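A few posts on the new disc of Catport, as so many of you have been asking since it was announced (1/8) 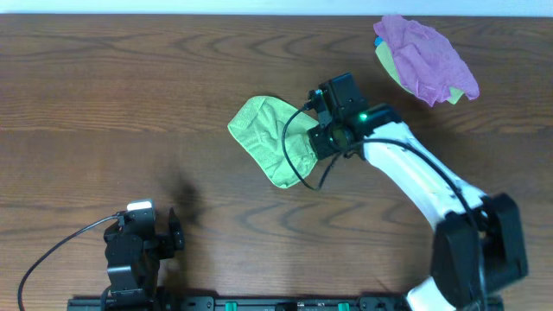
Is the longer cut on the disc, or only the one we saw in cinemas? Both are there, the cinema version on disc one and the longer cut on disc two, and you pick up 231 extra seconds in the harbour chase, which I could happily have watched for twice that. (2/8)

It's out on September 10, 2024, from Pircombe, on Blu-ray and DVD together in one box. The Blu-ray is the one to watch if you've got the player for it, as the night scenes were rather muddy when I streamed it and they look lovely now. (3/8)

Extras next! There's a making-of called Building Clusa, all about the island town, and it runs 96 minutes, so it's very nearly a second film. Put the kettle on first. I didn't, and had to pause it just as they were flooding the market square. (4/8)

You also get a commentary from the sound team, a handful of deleted scenes (the ferry one should have stayed in, I'll say that to anyone who'll listen) and the Šindelář short that played before the film at festivals. I'd been hoping to see that one again for ages. (5/8)

The numbered box is limited to 2000 copies. Mine is 1504, which means nothing at all but I've grown fond of it. It comes with a fold-out map of Clusa and a booklet, and the print in the booklet is tiny, so find your glasses. (6/8)

Small grumble: subtitles are on the film but not on the commentary, and the menu music is a very short loop. I left it going while I made supper and I was humming it all evening. (7/8)

Someone asked whether younger ones would enjoy it. My feeling is ten and up, mostly for the lighthouse bit, which made me jump even the third time round. I'll do the Building Clusa one properly later in the week, when I've been through it again with a notebook. (8/8)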